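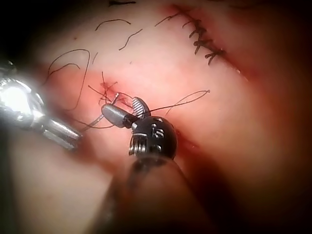

How tight should a stitch be?
Tight enough that the two edges touch and stay touching, and no tighter. If the skin between the stitches puckers up or goes pale, you've pulled too hard, and the fix is to cut that one out and place it again.

Suturing Basics, Handout 3
Simple interrupted stitches and the square knot
Potgieter Skills Lab, Grurnberg campus

Okay, so last session we mostly held needles and dropped needles, and that was fine. This time we're closing something. I've written this up the way I talk through it at the bench, so forgive the rambling. Please read it before you come in (yes, all of it, the knot part especially) because the session goes by fast and I'd like your hands busy instead of your ears.

Look at the stitches at the top of this page for a second. They're tied in black suture, in a row along the upper part of a closed incision, and there's a reddened line where the edges have been brought together. I want you to get in the habit of looking at the line first and the knots second. Everybody looks at the knots! The line is what you're there for.

What we're making

A simple interrupted stitch is one loop, tied and cut, standing on its own. Then you do another one next to it. It's slower than running a single thread down the whole length, and I still teach it first. If one fails, its neighbors are still holding. You can take out a single stitch and leave the rest. And you get to practice your knot over and over, which you need more than you think.

The running stitch is Handout 4. Don't skip ahead on me.

Your bite

The bite is how far from the edge your needle goes in, and how deep. Go in straight, with the point at a right angle to the surface. Students love to come in at a slant, I think it feels gentler, and what you get is a shallow scoop that rolls the edges inward when you tie it. Rolled-in edges heal badly. We want them meeting flat, or turned up a tiny bit, since they'll settle down with time.

Then follow the curve. The needle is curved, so your wrist has to turn with it. If you push it in a straight line you'll bend the needle or tear the hole bigger. Think of turning a key. Come out in the middle of the wound if you need to, grab the needle again, and take the second side as its own bite. There's no prize for doing it in one pass. On anything wide I take two.

Match your sides! Same distance from the edge, same depth. When one side is deeper than the other, you get a little step along the closure that you can feel with a fingertip. Run your finger along your practice pad when you're done and you'll know right away.

Spacing: a decent rule of thumb is to keep the gap between stitches close to the full width of one stitch, entry to exit. Thin skin and faces want smaller and closer. If the line gapes between two stitches, put one in the gap.

Where to start

You can start at one end and march along, and on a short straight cut that works out. On a longer one, put your first stitch in the middle, then split each half, and keep splitting. It keeps you from arriving at the far end with one side longer than the other and an ugly little fold of extra (a "dog ear," and you'll all make one this term, I made plenty).

The square knot

Right, slow down for this part.

Pull the thread through until you have a short tail on the far side. I see a lot of very short tails that slip back through the hole, so leave more than feels necessary until you've got the motion. Lay the needle holder over the closure, parallel to it, in between the two ends. Wrap the long end around the jaws twice, reach over, grip the short tail, and pull it through while your hands cross to opposite sides. That's your first throw. The double wrap adds friction so it doesn't spring open while you set up the next one.

Lay it flat. If it's standing up in a twist, your hands went the wrong way, so switch them and watch it lie down.

Second throw: one wrap, in the other direction, and your hands swap back. Third throw: one wrap, back in the first direction. If you wrap the same way every time you get a granny knot, and a granny knot slides. Under a pad of foam it'll look perfectly okay and then let go later, so get the direction into your fingers now.

Slide the finished knot over to one side so it isn't sitting right on top of the line. Pick a side and stick with it for the whole row. That makes removal easier and, okay, it also just looks nicer.

Grip the tail, please, and leave the working thread alone as much as you can. The ridges in a set of jaws are made to hold, and they'll happily chew up the part of the strand you're about to rely on. Same goes for the needle: hold it partway back along the body, never by the point, and not right where the thread joins it either.

Practice at home

I kept a tally when I was learning, and I'd tied 3,000 knots on a chair back before I felt steady. You'll probably get there quicker. Still, tie them in front of the TV, tie them with your other hand, tie them at midnight with cheap kitchen string. I'd start with something thick in two colors so you can see which end went where.

For the pads, the lab stocks the Kolus practice pad, the layered one, and you can sign one out through June. The Sakik thread in the blue drawer is for practice only. It's stiff and kind of annoying and has a lot of memory in it, so stretch it gently before you start or it will curl all over your bench.

Before you leave the bench

Sharps go in the sharps bin. Not on the tray, not stuck in the pad "for next time." Count your needles out and count them back in. Leave your closed pad on the side table with your bench label facing up, and I'll write notes on it.

What I'll be looking for: edges meeting, even bites, knots all on one side, tails cut to one length. Speed is worth nothing this term.

Comments

benchnine: The double wrap on the first throw finally makes sense, mine kept popping open and I thought the thread was bad. Is it ever three wraps?

Author reply: Sometimes, with very slick thread. For ours, stick with two.

lefty_in_row_b: Any chance of a left-handed version? I keep having to mirror everything in my head.

Author reply: Yes! I'll tie it left-handed at the start of the session, come stand across from me.

tealeaf: I'm at 2,000 on the chair back. My roommate wants the chair back.

oldpad: Small thing, the thread has moved to the green drawer.

Related handouts

Handout 1: Setting up your bench
Handout 2: Holding the needle and following the curve
Handout 4: The running stitch
Handout 5: Vertical and horizontal mattress stitches
Handout 6: Taking stitches out
Signing out a Kolus pad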